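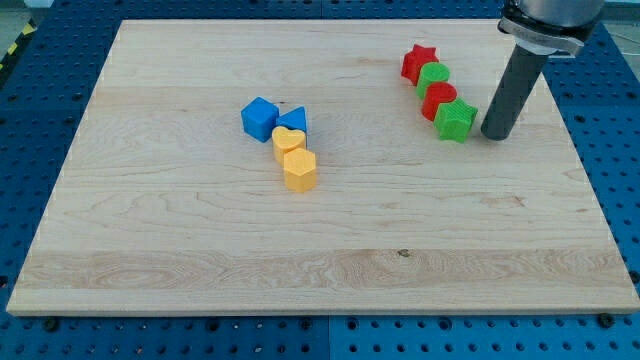 Block set on the maple board, tube tool just off the green star.

October, equipment list for next quarter

Went through the bench with Bo-ram before lunch to sort out what we need to buy and what can wait.

Tool. The gray tube stays for block work. I want a second one on the shelf before we run longer sessions. Cuva quotes 14 working days, Tanari quotes 8 but charges more for shipping. Leaning Tanari. Ask both for the wrist clamp as a separate line item, the last quote lumped it in.

Board. Keep the maple one. Bo-ram would like a plain matte board as well – the swirls on the left side and the knot near the front are busy for the vision people. Get a price from Seok, same footprint, so we don't need to move the bolts in the platform.

Blocks. Cubes, prisms, hearts, hexagons, stars and cylinders are all in use. Order 20 spares, mostly stars and cylinders in red and green. Plosine sells them loose by shape, so no need for full sets. Check that their stars have the same ridged sides as ours.

Platform. No change. Hole grid is fine. Would be nice to have a box of bolts that lives at this bench and doesn't wander off.

Floor tape: fine for now, leave it off the list.

Myung-ja Cho has to sign anything over the small purchase limit, which means the tool and maybe the board. She wants one sheet with 11 lines or fewer. Bo-ram Sung is typing it up – I owe her the Seok price and the Plosine part numbers by 4 pm.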